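# About Womska

Womska is a small school of landscape photography. We teach outdoors, in groups of five people, in the hills and wetlands near Taltidham. The school was started by Alina Dinu and Fabrice Millet, who met on a cold path above the Avram valley, both waiting for the same mist to open. It did not open that morning, but they talked for a long time and decided to work together.

## What we do

Our main course is called First Light. It is four mornings in the field and two afternoons at the desk. We meet at 5 in the morning in summer and later in winter. You don't need an expensive camera. A tripod is useful, and good boots are more useful.

We also have a winter walk for people who already know their camera well and wish to learn about frost, snow and low sun. The highest point of this walk is at 2,233 feet, and the last part of the path is steep. Please read the notes about fitness before you book.

## Who we are

**Alina Dinu** plans the routes and teaches composition. She likes trees without leaves.

**Fabrice Millet** teaches exposure and filters. He worked for many years in a printing shop, so he is strict with dark shadows.

**Rodica Pîrvu** answers your letters and takes care of the bookings. She speaks English, Romanian and French.

**Bogdan Bogdan** joined us in June. He leads the winter walk and decides if the weather is safe. When he says no, we move to another date and you pay nothing more.

## Our archive

We keep more than 2,000 pictures made by our students, with their permission. Each year we choose 100 of them for a show in the town library.

## The desk afternoons

Color in snow and fog is the subject of our first desk afternoon, and many students find it the hardest one. Snow in shadow often looks blue, and the question is how much of this blue to keep. We practice first on simpler things – the light grey of the long handle, for example, has a faint bluish cast, and the wooden tabletop is a warm brown. If you correct one, look again at the other before you save the file. After this exercise we open your own pictures from the morning, and we stay until each person has one that is ready to print.
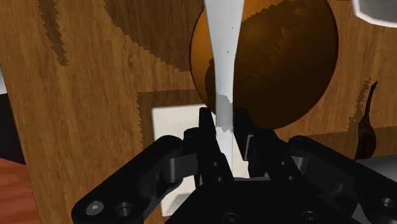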